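Assistance Fanadov — Archives et revues politiques
Ticket n° 134
Objet : lettres du fonds Mohamedi mal datées dans la chronologie diplomatique
Ouvert le : 24 décembre 2023
Demandeur : rédaction de la revue Traltley
Module concerné : Drinivent, version 2
Statut : résolu, surveillance en cours

Message initial

Bonjour à toute l'équipe, et pardon d'avance de vous écrire la veille de Noël, je me doute bien que vous avez mieux à faire que de lire mes malheurs ! Rien ne brûle, vous pouvez refermer ce message et le rouvrir après les fêtes.

Nous publions dans Traltley un dossier sur les négociations frontalières du fonds Mohamedi, avec une chronologie interactive qui renvoie aux pièces : près de 800 lettres, notes verbales et comptes rendus d'entretien. Le dossier est en ligne depuis peu et il est beaucoup lu (ce qui nous change agréablement), y compris par des gens qui ne sont pas du tout d'accord avec nous sur la politique étrangère de l'époque. Or un lecteur nous a fait remarquer, assez sèchement, que le ministère semble répondre à une note de protestation plusieurs mois avant de l'avoir reçue. J'ai vérifié, et il a raison : dans la chronologie, la réponse est en janvier et la note en automne.

Vous imaginez l'effet. Notre article soutient que le gouvernement a tardé à réagir, et la frise juste à côté le montre en train de réagir avec une clairvoyance remarquable. Deux blogs s'en sont déjà emparés pour expliquer que toute notre lecture de la crise était bonne à jeter.

J'ai essayé, sans succès, de vider le cache, de republier la page, puis de corriger une lettre à la main. La correction tient jusqu'au lendemain matin et repart pendant la nuit.

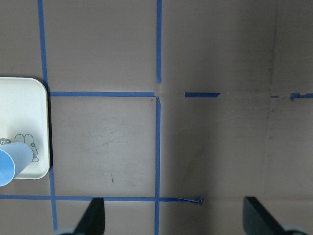
Première réponse de l'assistance

Bonjour, et merci pour ce message très complet, c'est un plaisir de recevoir des tickets pareils. Ne vous excusez pas pour la date, nous avions une permanence.

Le fait que votre correction disparaisse la nuit nous met déjà sur une piste : la synchronisation nocturne relit le tableau source et écrase ce qui a été saisi dans l'interface. Pour savoir si l'erreur vient de là ou de l'affichage, pourriez-vous faire ceci, dans l'ordre :

Étape 1. Dans Drinivent, ouvrez la fiche d'une lettre fautive et relevez le champ « Date normalisée » ainsi que le champ « Date du document ». Ce sont deux champs distincts, et on les confond facilement.

Étape 2. Suspendez la synchronisation dans Réglages, Sources, Fonds Mohamedi. Laissez-la suspendue jusqu'à notre retour.

Étape 3. Exportez la liste des pièces en CSV et joignez-la au ticket. N'ouvrez pas le fichier dans un tableur avant de nous l'envoyer, certains tableurs réécrivent les dates à l'enregistrement.

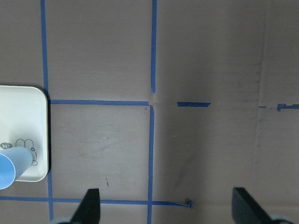 Étape 4. Dites-nous si les lettres concernées portent toutes une date complète sur l'original, ou si certaines n'ont que l'année.

Réponse du demandeur

Voilà, tout est fait, et je crois que votre étape 4 a mis le doigt dessus. J'ai repris les inventaires papier avec un grand thé et beaucoup de patience. Les lettres fautives n'ont aucune date complète : on y lit l'année, parfois une mention du genre « à l'ouverture de la session », et c'est tout. Dans « Date du document », l'année figure seule, comme il se doit. Dans « Date normalisée », en revanche, je trouve partout le 1er janvier.

J'en ai compté 32. La réponse du ministère en fait partie, évidemment — et aussi une lettre d'ambassade que nous citons dans l'éditorial et que je croyais, bêtement, avoir bien placée.

Je me permets une question de fond, qui dépasse peut-être la technique. Pour un historien, « dans l'année » et « le 1er janvier » sont deux affirmations très différentes, surtout quand on discute de qui a provoqué qui. Existe-t-il un moyen d'afficher une incertitude ? Je préférerais une frise un peu floue à une frise précise et fausse.

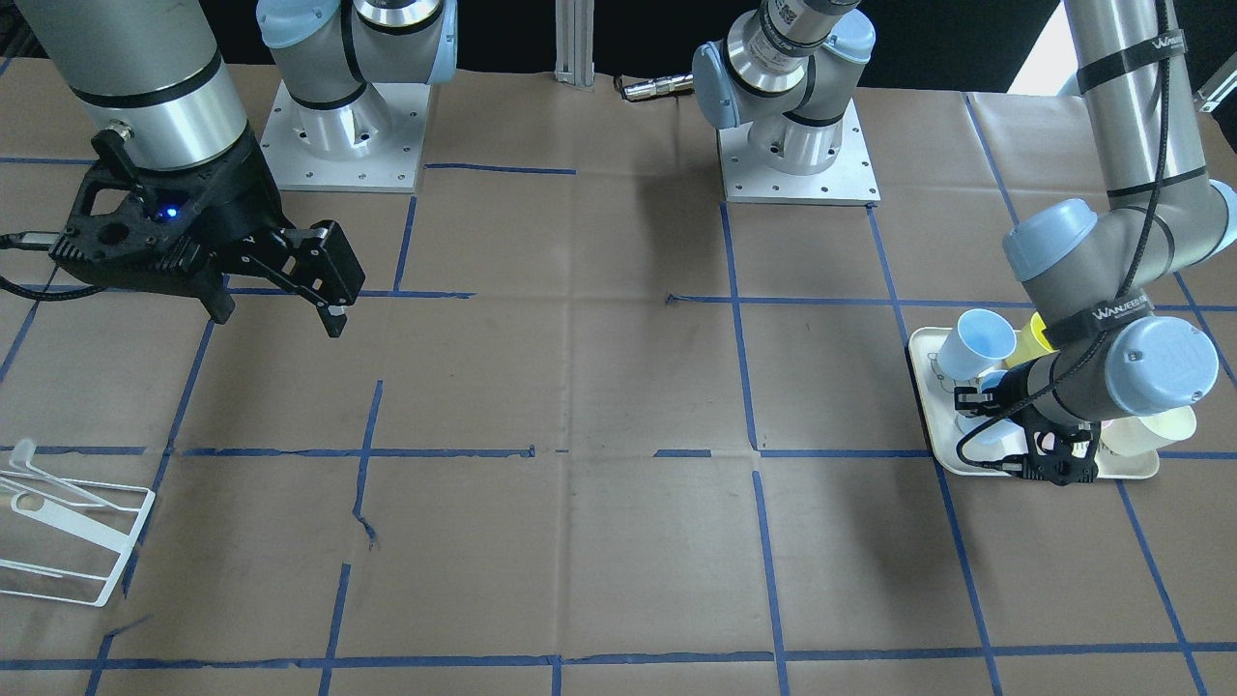

Autre détail, tant que j'y suis : le filtre « Parlement » continue d'afficher les questions écrites sous l'étiquette « Interpellations ». Les deux procédures n'ont pas du tout le même poids politique, et les spécialistes nous le rappellent volontiers. Si c'est un autre ticket, dites-le-moi et je l'ouvrirai séparément.

Diagnostic de l'assistance

Votre export confirme ce que vous avez trouvé. Quand le mois et le jour manquent, la version 2 de Drinivent complète avec la première valeur possible, donc le premier jour de janvier. Le tri se fait ensuite sur cette valeur complétée, et la réponse passe devant la note. Vos données d'origine sont intactes, rien n'a été perdu dans le fonds.

Correctif appliqué

Nous avons activé pour votre compte l'option « Dates partielles ». Les pièces sans mois apparaissent désormais sous forme de bande couvrant toute l'année, avec la mention « date incomplète » au survol. Elles ne sont plus intercalées entre deux pièces datées au jour près. Pour celles que vous savez situer par le contexte, vous pouvez remplir « Pas avant » et « Pas après » directement dans le tableau source.

La synchronisation peut être relancée. Pour l'étiquette des questions écrites, oui, un ticket séparé nous arrangerait, c'est une autre équipe qui tient les libellés.

Dernier message du demandeur

Synchronisation relancée hier soir, vérifiée ce matin : les bandes sont bien là et la réponse du ministère a cessé de prédire l'avenir. Nous avons ajouté une note de rectification sous l'article, en remerciant le lecteur sévère, qui nous a répondu presque gentiment. Pour la lettre d'ambassade, j'ai saisi un « Pas avant » d'après le compte rendu de séance qu'elle mentionne, et elle se place correctement.

Un grand merci à vous, vraiment, et bonne année ! J'ouvre l'autre ticket dans la journée.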